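Setting up your Ostholm lightstick for show night

Right, so you've got your lightstick out of its tube and you want it flashing in time with everyone else's at the Darnthorpe date. I've done this with three of them now (two mine, one my sister's) and it takes five minutes once you know the order.

Before you start: the Ostholm doesn't come with batteries. You need three AAAs, and please don't mix old and new ones. Mine went dim halfway through the Layug encore last spring and I'm still cross.

1. Twist the handle anticlockwise and slide the battery tray out.

2. Put the batteries in, flat ends against the springs. Close it until it clicks.

3. Hold the button down for three seconds. A slow white pulse means it's on and hasn't been paired yet.

4. Open the fan club app, tap Lightstick, then Add New. Have Bluetooth switched on and keep the stick close to your phone.

5. Type in your seat block and number when it asks. Mine was block 222, seat 40, and the app wanted them in two separate boxes, so don't squash them together like I did.

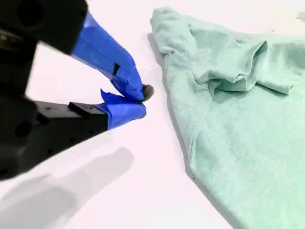 Two-fingered gripper with blue tape on its fingers, over a white tabletop.

6. Wait for the stick to turn solid green, then close the app. The seat details are saved in the stick itself, so your phone can go back in your bag!

Note: if you swap seats with a friend, swap sticks too, or go back to step 5. Otherwise you'll be the one purple dot in a sea of gold.

Note: firmware 19 fixed the bug where the stick forgot its colour after being switched off. Check under Settings, About. Atby owners get a separate update, so skip this bit if yours is the older Atby model.

Caution: take the batteries out before it goes back in the drawer. They can leak, and a new tray is hard to come by.

Caution: the dome is not a hammer. Wave it, don't bang it on the barrier.

If it flashes red twice, the pairing has dropped. Hold the button for ten seconds to reset it and start again from step 3. Do all this at home, as the signal in the queue on a Saturday is hopeless.

Next section: changing the wrist strap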